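From: Onni Rautiainen
December, 16:40

Jadwiga Adamczyk wrote:
> Hello all,
> we have the same RB-Y1 type of setup as some of you in Pretstead, and
> since the last update the right hand stops in the middle of the approach.
> The log gives code 467 and the hand stays where it is. After a restart it
> is fine again for some hours. Did anyone see this? I suspect the cable,
> but I do not want to open the wrist for nothing. Also, when it stops, is
> it safe to take the object away by hand?
> Jadwiga

Hello Jadwiga and all,

yes, we have seen code 467 in Kultov, and in our case the cable was not guilty. I will write what we found, maybe it helps you before you take the wrist apart.

Our task is sorting drinks containers into two colored cups, yellow and gray. We use bottles and cans together, and the start positions are marked with tape on the table. For a long time everything went well. Then in one series the fingers closed too early. They touched the side of a can, pushed it a little, and the force limit was reached before the can was between the fingers. The controller wrote 467 and held the position.
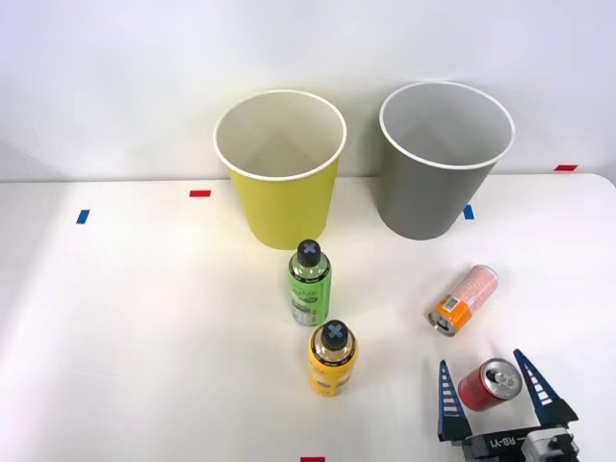

The first thing I did was the wrong thing. I raised the force limit from 500 to 1,000 in the settings file, because I believed that the limit was too sensitive. The message went away and I was happy for one afternoon. Then the hand pressed a can against the table and kept pressing. The can got a deep dent and one finger lost a piece of its rib. We were lucky that it was only a can. Please do not repeat this, and if somebody in your lab has already changed the number, put it back first.

After that I compared the good and the bad runs. In the bad ones the object was almost always a can on its side. The bottles standing upright gave no trouble. The planner from Toron takes the height of the object from the wrist camera, and when the can lies diagonally with the shiny lid toward the hand, the height comes out wrong. The reflection moves when the hand moves, so the value jumps from one moment to the next. With the old version the jumps were smoothed, and with the new version they are not.
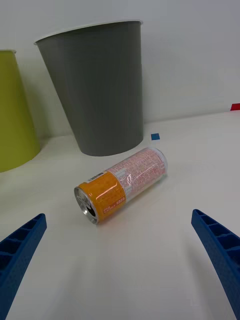

Orange and white can on its side, wrist view, fingers open.

To check if you have the same problem, look in the log for the line with the height value, a few lines before the code. In our worst run it was changing all the time up to the stop. If your value is steady, then I am wrong and your cable is a good suspect.

We went back to build 916 of the planner and left the force limit at 500. Since then we have over 500 picks without the code. I wrote to Mahmoudi support also, and they answered that they can see the problem in our logs, but they gave no date for a correction.

About your safety question: no, please do not reach in while the hand is holding its position. The motors are still on. Once our hand continued the movement by itself when the height value became good again, and my colleague had her fingers quite near. Now our rule is to press the stop button first, wait until the drives are off, and only then take the object – also when it looks completely dead.

Could you send the last part of your log and the build number? If you write the position of the can in the bad runs, this would help me too.

Best regards,
Onni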